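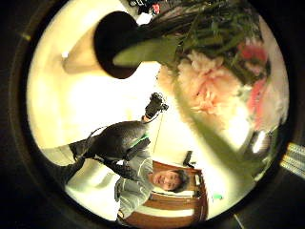
CLAKOW, May. Ledesma today released the upkeep manual for Clarner, its flower-handling cell, a document the company concedes has been promised at every trade show it has attended. Clarner picks up stems and puts them in vases, and learns how from people doing the same job with hand-held grippers. The grippers need more looking after than the flowers do. A big ruffled pink bloom will sit quietly in its bunch, leaves and all, while the operator deals with the tool, the lens and the cord hanging off it. The broad smile on the man in the gray top isn't covered by the manual.

Print this release | E-mail this release

The manual runs to 21 pages, 18 of them about cables. Earlier drafts had more on flowers, and early readers skipped it.

Before the first stem

Setup starts at 8 a.m. The table is cleared and wiped, the gripper jaws are opened and closed by hand, and each lens gets a clean cloth. Sleeves don't qualify as cloths. This point was added in the second draft and underlined in the third.

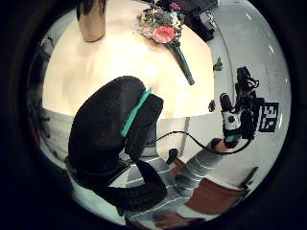

Position tracking is the next job, and the one most often blamed for everything else. The operator holds the gripper in view of a printed marker and waits for the reading to settle. A black and white marker with a blocky, maze-like pattern goes up against the wall, and the cup and the bouquet stay on the table until the reading is good. Cables along the floor are to be followed from end to end before anyone walks there. Gloves go on last and straps are pulled snug, a sequence worked out by trying the other one.

If the reading drifts, the manual advises reseating the connector before calling support. Support, at the Tositz office, will advise the same thing in a warmer tone.
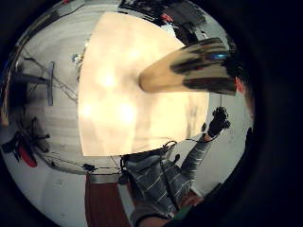 Worn fingers and other complaints

Soft gripper fingers are changed as a pair under part number 606. A finger with a split tip is retired. A finger that merely looks tired is flexed, inspected and put back to work. After any change the tracking check is repeated in full, including by people who are sure they didn't bump anything.

The manual is supplied free with every Clarner cell. Existing customers may request a copy from Ledesma's Tositz office, which would like them to read the cable section first.

Ledesma > Newsroom > Product Releases > Clarner

Products Service Spare Parts Newsroom Contact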